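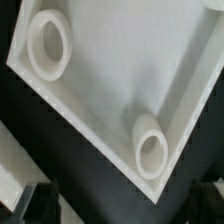
Fig. 6: White plastic tray, shallow sides.

Section 4: Setting up your drip tray and bottom-watering your seedlings

Right, you've got your Brokley shelf unit built (if you haven't, go back to Section 3, I'll wait) and the lights are hanging where they should be. Now we get to the part I like best, which is the watering. I've grown chillies, tomatoes and far too many lettuces on one of these in my back bedroom in Laltstead, and I water nearly everything from underneath. It's slower than waving a can about but the seedlings stay put, and you don't get that green crust on top of the compost.

What you need before you start

One tray per shelf, with no holes in it
Your cell inserts or small pots, with holes in them
A jug with a decent spout
A spirit level, or the level thingy on your phone
An old towel
A sponge you don't mind spoiling

4.1 Getting the tray level

1. Unplug the lights at the wall. Please do this every time you're pouring water anywhere near the shelves, even if it's only a splash.

2. Wipe the shelf down and lay the tray on it the right way up. Long side to the front if you've got the wide unit, short side to the front if you've got the narrow one.

3. Put your level across the middle of the tray, left to right and then front to back. Screw the shelf feet in or out until you're happy. The feet are stiff at first -- mine needed a pair of pliers and a bit of language.

4. Pour in one jug of water and watch where it goes. If it all runs to one corner, tip it out, dry off and have another go at the feet. A small lean won't hurt anything, but with a big one you'll have swimming basil at one end and crispy basil at the other.

5. Empty the tray and dry it before you go on.

Note: check the level again once the shelf is fully loaded. Wet compost is heavier than you'd think and floorboards do give a bit. Veerle Van der Linden, who tested the first draft of this guide on her own shelves, had to redo hers twice.

CAUTION: Never lift a full tray. They bend in the middle and the water comes straight down your front. Sponge it out or use a bit of siphon tube.

4.2 Your first watering

1. Dampen your compost in a bucket before you fill the cells. It wants to hold together when you squeeze it, without dripping. Bone dry compost won't pull water up from below and you'll be stood there all evening wondering what you've done wrong.

2. Fill the cells loosely and tap the insert on the table a couple of times. Don't press it down with your thumbs!

3. Sow as it says on the seed packet, then set the insert into the tray.

4. Pour the water in at a corner of the tray, slowly, until it's just over the bottom of the cells. A finger's width is plenty for small modules.

5. Leave it for half an hour. Go and have a cup of tea.

6. Come back and look at the top of the compost. When it's gone dark all over, it's had enough. If there are still pale patches, give it another ten minutes.

7. Sponge out whatever water is left. I know it's tempting to leave it in for later, but roots sat in water will rot and you'll get fungus gnats, and once you've got those you've got them till summer.

8. Dry your hands, mop up any drips with the towel and switch the lights back on.

Note: if you're using the Chisholm felt mat, it goes in the tray before the inserts and you soak it first. The instructions for that are in Section 5, as it changes how often you top up.

4.3 How often?

I can't give you a timetable, sorry. A warm room in January with the radiator on dries things out quicker than a cool porch in spring. Pick up the insert (one hand underneath, it'll sag) and feel the weight. Light means water, heavy means leave it. After a week or so you'll know without thinking about it.

If you've got a full shelf of 60 small cells, expect the ones round the outside to dry first. I swap mine end to end whenever I water and that evens it out nicely.

4.4 Cleaning

1. Take everything out and knock off the loose compost outdoors.

2. Wash the tray in warm water with a squirt of washing-up liquid. No scouring pads, they leave scratches and the muck settles in them.

3. For the chalky line you get in hard water areas, wipe round with white vinegar, leave it a few minutes and rinse well.

4. Let it dry in the air before you stack it.

CAUTION: Don't mix vinegar with bleach, and don't use one straight after the other. The fumes are nasty.

Spare feet and shelf clips are listed in the parts table under number 408. Thanks to Gaurav Srivastava for spotting that I'd had the wrong number in there.

Section last changed December 13, 2025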